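沙发盖布、床单、薄毯:几条随手记的小窍门

家里浅色沙发的都懂。奶白、米色这种,坐两个月扶手就发灰。换套子贵,拆洗又麻烦,最省事还是盖一块大单子。下面是这阵子攒的,想到哪写到哪,读者来信的也并进来了。

选布

先量。沙发长度加两边垂下来的,再加一点余量。我家那块长237厘米,刚好,短一截就老往上缩。

浅灰最耐看。纯白别买,深色粘毛。带点缎面光泽的好看是好看,滑,坐下去就跑。真喜欢就在背面缝几条防滑带,Bano有卖成卷的,剪开就能用。

棉的吸汗,皱。混纺不太皱,夏天闷。自己选。

新布先过一遍水再裁,会缩。别问我怎么知道的。

铺

一个人铺大单子,别站中间抖。从一头开始,先把一个角塞进扶手和坐垫的缝里,塞深点,再拉另一头。拉的时候抓一把布,不要只捏一个边,捏边容易拉斜。

卷个杂志塞进缝里压住,比别针好用。别针会勾丝,勾一次就是一条线。

垂到地上的部份折进去,不然扫地的时候老卷进去。

有人躺着怎么盖

午睡盖毯子也一样的道理。从脚那头往上拉,肩膀那里留松一点,别绷。脸露出来。皱就皱着,醒了再说。
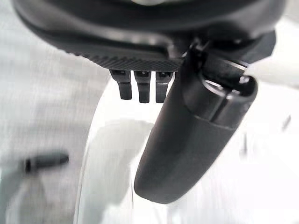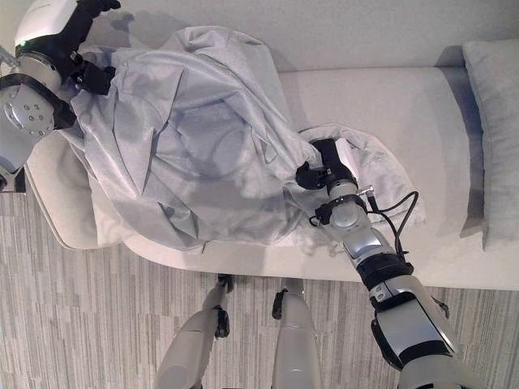 浅灰大单子和奶油色长沙发,见第二张

《居家小帖》第4期 第2页

收

起来以后别团成一团扔扶手上,压一晚上全是死褶。顺手对折,再对折,搭在靠背上。两分钟的事。

要收柜子的,卷,不要叠。卷起来没有硬折痕,缎面的尤其明显。卷之前抖一抖,饼干渣什么的抖阳台去。

Ville Sjöberg来信说他家用旧纸筒当芯,包装纸用完剩下的那种,布绕在上面竖着放柜子里。试了,好用,就是占高度。柜子矮的算了。

洗

浅灰不怕晒但怕染。单独洗,千万别跟牛仔裤一起,我毁过一块。

水温看标,没标就冷水。洗衣液少放,放多了漂不干净,干了发硬。柔顺剂别加,本来就滑的布加了更滑,根本挂不住沙发。

晾的时候横着搭两根杆,中间空开,干得快,也不会留一道杠。半干的时候拽一拽四个角,能省掉熨的功夫。

褶子太深:喷壶喷点水,手掌抹平,晾着。急用就低温熨斗隔层薄布过一下。缎面的一定要隔布,不然出亮印子,救不回来。

小污渍

茶、咖啡:马上吸,别擦。纸巾压上去,换一张再压。干了的用温水加一点点洗洁精,从外往里点。

油:撒玉米淀粉,放一晚,刷掉。没刷干净再来一遍。

圆珠笔:棉签蘸酒精,底下垫纸巾。先在背面角上试试掉不掉色,再动正面。

口红最烦。Oluwaseun Lawal说用剃须泡沫,我没试,试过的来信讲讲。

沙发底下的地毯

顺带说一句。条纹的,米灰相间那种,吸尘顺着条纹走,再横着走一遍。只走一个方向,毛会倒,看着一块深一块浅,以为脏了其实没有。

沙发脚压出来的坑,放块冰,化了用勺子背往上挑,干了就平。

地毯边老翘的,反过来卷一晚上。还翘就贴角贴。Zedbridge那种三角的可以,撕下来不太留胶,贴之前地板要擦干。

靠墙

白墙边上放沙发,靠背别贴死,留两指宽。贴死了墙上蹭出一条灰印子,擦都擦不掉,只能补漆。已经有印子的,橡皮先试试,美术用的那种软的,轻轻来。不行再上海绵擦,别使劲,会擦出一块发亮的。

问得多的

单子老滑下来?看前面铺那段,塞缝。还滑就是布太短了。

多久洗一次?有猫狗的勤一点。没有的,看着灰了就洗。

一块好点的多少钱?我那块400,用到现在。便宜的也行,多备一块换着用。

缝里掉东西怎么捞?尺子上缠双面胶,伸进去粘。硬币粘不住,用磁铁也没用,老老实实把坐垫掀起来吧。

下期讲枕头,发黄的那种。有方子的五月底前寄来,太长的我会删。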